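# In Defense of the Dark Worktop

When I moved into my flat in Istberg, everybody told me to change the worktop. It is dark and it has a rough texture, and people believe that such a surface makes a small kitchen sad.

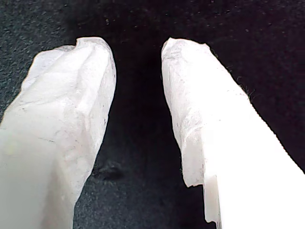
I kept it, and after 8 years I want to speak for it. My neighbors in the building on Visser Street have nearly all chosen white. White looks clean in the shop, and I understand the attraction. But a white surface hides flour, salt, sugar and the small fibers that come off paper towels. You wipe it, you look, and you are satisfied too early. On my dark one every crumb is visible from the door.

Some friends say this is exactly the problem. They don't want to see every crumb! I think they confuse two things, a clean kitchen and a quiet mind. I also like a quiet mind, but I prefer to get it with a cloth.

About the texture I must be fair. Dough sticks in it, and the first winter I used five different products before I learned that warm water and a soft brush are enough. The shop assistant at Ludel sold me a special cream for 27 euros. It made the surface shiny for one evening — then it collected dust like a carpet. I gave the rest away.

There is also the question of light. A dark surface wants a good lamp, and the one above my sink was weak for a long time. I bought a stronger one at Skorken, and the room changed more than with any new worktop. It cost me three hours and one broken screwdriver.

I don't say that everybody must have a dark kitchen. I only ask that people live with the old surface for one winter before they pay somebody to remove it. My own has two scratches near the stove, and I have stopped looking for a way to repair them.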